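Okay, thread time. I quit buying coffee out for all of May and wrote down every single thing I spent. A few of you asked how it went, so, mug in hand: 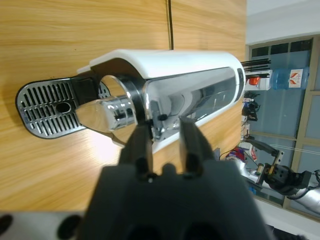 the little white machine, having a lie-down on the table

First, the before number. In April I spent $173 on coffee. Just coffee! Not the muffins, I didn't have the courage to add up the muffins. Most of it went to Camenzind, the place by my bus stop, and they know my order and I feel weird walking past them now.

Rules I set for myself: no bought coffee on workdays, no bought coffee on weekends either (I tried to leave a loophole and my own spreadsheet shamed me out of it), and if a friend invited me out I could go but I'd get tea. I don't like tea that much. I drank so much tea.

Week one was rough and it wasn't the caffeine. I had plenty of caffeine. It was the walk! I didn't realize how much of my morning was built on having somewhere to stop. I'd leave the house with a travel mug and get to work 9 minutes early with nothing to do but sit there and open email like a maniac.

So I started taking the long way, past the reservoir. Ginerach Park, if you're local. There are herons?? I've lived here six years and had no clue we had herons.

Week two I got cocky and bought beans from Ronimgate plus a hand grinder off a neighborhood swap page. The grinder is loud and takes forever and my upstairs neighbor has definitely heard me swearing at it. But the smell. Oh my gosh. I get it now, grinder people, I'm sorry for everything I said.

Beans vs pods, since it's going to come up: pods for weekdays, beans for weekends. I'm not grinding anything at 6 in the morning. Please don't send me the pour-over videos, I've seen the pour-over videos.

Week three is where I cheated. Big rainstorm, missed the bus, Camenzind was right there with the lights on. Oat latte and a cheese scone. I wrote it down and I'm not sorry, it was the best scone of my life.

A thing I'd do differently is plan for the 3 pm slump. I kept ending up at the vending machine, and vending machine cookies are a dollar seventy-five now, which is a crime. By week four I was bringing an apple and some peanut butter and felt very grown up about it.

Okay the money. Pods, beans, milk, the grinder and the one rainy latte all came in well under April. What I saved went straight into the jar for the Altar trip (the campground, not the wedding kind, Mom). We need $300 for the cabin deposit and we're nearly there.

Am I keeping it up? Sort of. I'm letting myself have one Camenzind day a week, and I pick it the night before so it feels like an event. Still walking the long way. Still looking for herons.

Next up I want to try a month of no takeout lunches, so if you have a packed lunch that doesn't get sad and soggy by noon, drop it in the replies. No egg salad please, I share an office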